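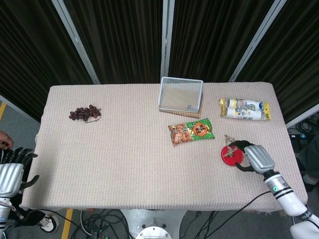 Ivham Bakery School will open bookings for its autumn cake decorating course on September 5, 2022, with 90 places on offer across the term. The course is for home bakers who can already make a plain sponge and want to learn to cover, stack and finish a celebration cake. Students are asked to bring their own tools and a notebook, and a spiral-bound one like the one under the white wire basket is easiest, as it lies flat next to a turntable. Aprons and cake boards are supplied.

The course was last run in June, when it filled up within a week and left a long waiting list. People on that list have been written to and will get first choice of evening classes. Any places left after that go to everyone else in the order the forms come in.

Each student will make two cakes. The first is a round fruit cake covered in marzipan and white icing, with a piped shell border. The second is a three-tier sponge with sugar flowers, which students plan for themselves and carry home at the end of the term. Those who do not want to make flowers can choose a painted finish or a buttercream one – the tutors will need to know by the second class so that colours can be ordered.

Classes last 3 hours and are held in the upstairs kitchen at Kudamar House. There is a lift at the rear entrance. Parking in the yard is for unloading only, and students coming by car should use the pay and display behind the library.

The school has also changed its icing supplier. Ivanov, which sold it ready-to-roll icing for several years, has stopped making the large tubs, and the school will now buy from Bumurow. The new icing is a little softer and takes longer to dry, so the drying cupboards will be left on overnight before the stacking class.

Fees have not gone up, though ingredients for the fruit cake are no longer included. A shopping list will be sent out with the booking letter. It asks for 500 grams of mixed dried fruit, plus butter, eggs, dark sugar and spice. Students should weigh these out at home and bring them in lidded tubs. Nuts are not allowed in the kitchen apart from the marzipan, which is kept in its own cupboard and handled on a separate bench. Anyone with an allergy should say so on the form.

A shorter class in piping and lettering is planned for after Christmas, with dates to follow. Booking forms for the autumn course can be picked up from the school office or printed from its website.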